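Handschuhe für Anfänger
Galerie zum Projekt Litden, Werkstattnotizen aus dem Dezember

Wer einem Roboter etwas beibringen will, stellt sich das vermutlich so vor: Man macht es einmal vor, er schaut zu, er nickt, fertig. Bei uns nickt er nicht. Bei uns macht man es vor, und dann macht man es noch einmal vor, und zwischendurch fällt einem auf, dass man seit einer halben Stunde Handschuhe hin und her räumt und dafür auch noch studiert hat.

Litden ist unser Vorhaben, Aufräumarbeiten mit Textilien vorzuführen, und zwar mit Handgreifern, die man wie zwei sehr klobige Zangen in den Händen hält. Die Bewegungen werden mitgeschrieben, samt allen Zögerern, Fehlgriffen und dem kurzen Zucken, wenn jemand niesen muss. Später soll ein Arm daraus lernen, wie man weiche Dinge in einen Korb legt und wieder herausholt. Die Auswertung läuft bei uns unter dem Namen Zevis, was nach Behörde klingt und sich auch so benimmt: Formfehler werden ohne Angabe von Gründen zurückgewiesen.

895 Vorführungen liegen inzwischen auf der Platte. Davon hat Zevis 514 angenommen. Über die übrigen reden wir ein andermal, wahrscheinlich bei einem Getränk.

Warum ausgerechnet Handschuhe? Weil sie alles falsch machen, was ein Gegenstand falsch machen kann. Ein Würfel bleibt ein Würfel, egal wie man ihn anfasst. Ein Handschuh hat fünf Finger, die jeder für sich entscheiden, wohin sie hängen. Er knickt, er klappt um, er bleibt mit der Naht hängen, und wenn er endlich liegt, liegt er auf dem Daumen. Socken hatten wir davor. Socken waren gegen Handschuhe ein Erholungsurlaub.

Aus der Nähe

Schwarzer Strick, schwarzer Reißverschluss, schwarzer Greifer: farblich ein geschlossenes Konzept, für die Bildauswertung eher eine Mutprobe. Was leuchtet, sind die messingfarbenen Ösen am Gestell. Die Fusseln auf dem Stoff haben wir als Beitrag zur Datenvielfalt verbucht. 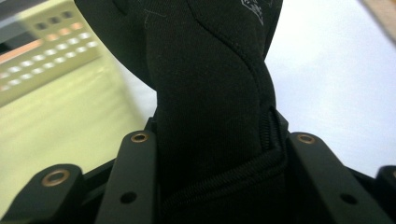

Der Arbeitsplatz

Die Schaumstoffplatte auf dem Holzbrett ist die ganze Bühne. Links der blassgelbgrüne Korb, über dem schon ein Greifer hängt, rechts zwei beige Strickhandschuhe mit orangebraunen Fingerkuppen und einem runden Schmuckstück auf der Fläche, das ihnen fast etwas wie ein Gesicht gibt. Man entwickelt Gefühle für sie. Das ist in der Anleitung nicht vorgesehen.
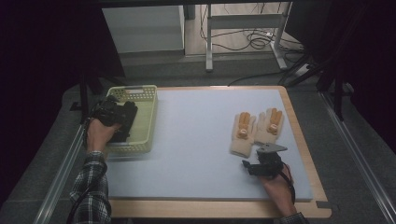 Was wir dabei gelernt haben (der Arm kommt später dran)

Langsam ist schwer. Die erste Regel beim Vorführen heißt: gleichmäßig bewegen, keine Hektik. Probieren Sie das einmal mit einem leeren Korb und dem Wissen, dass die Aufnahme läuft. Man greift plötzlich, als würde man eine Bombe entschärfen, und genau so will der Arm später auch greifen. Um die 34 Sekunden pro Durchgang haben sich als brauchbar erwiesen. Wer deutlich darunter bleibt, schludert, wer darüber liegt, denkt nach, und Nachdenken sieht in den Daten aus wie ein Defekt.

Beide Hände haben eine Meinung. Mit einem Greifer kommt man zurecht, mit zweien beginnt die Diplomatie. Die linke Hand will helfen, wenn die rechte arbeitet, und steht dann im Weg. Wir haben uns auf 4 feste Abläufe geeinigt, die jeder auswendig kann und keiner gern hat. Ablauf Nummer drei heißt intern Odow. Die Herkunft des Namens ist umstritten, der Ablauf selbst auch.

Kabel gewinnen immer. Man kann sie vor dem Durchgang ordnen, man kann ihnen gut zureden. Spätestens beim zweiten Handschuh liegt eines dort, wo man hinwollte. Inzwischen prüfen wir den Kabelweg vor jedem Start und ärgern uns erst danach.

Fehlgriffe bleiben drin, solange man sie sauber korrigiert. Ein Arm, der nur perfekte Griffe gesehen hat, steht beim ersten umgeklappten Daumen da wie ein Tourist vor dem Fahrkartenautomaten. Wer danebenfasst, öffnet also den Greifer, setzt neu an und flucht leise. Ton wird nicht aufgezeichnet, wir haben das nachgeprüft.

Als Nächstes sind Schals geplant. Der Vorschlag kam aus der Auswertung, also von Leuten, die keinen Greifer halten müssen.

Text und Zusammenstellung: Prokopenko
Stand: 4. Dezember 2023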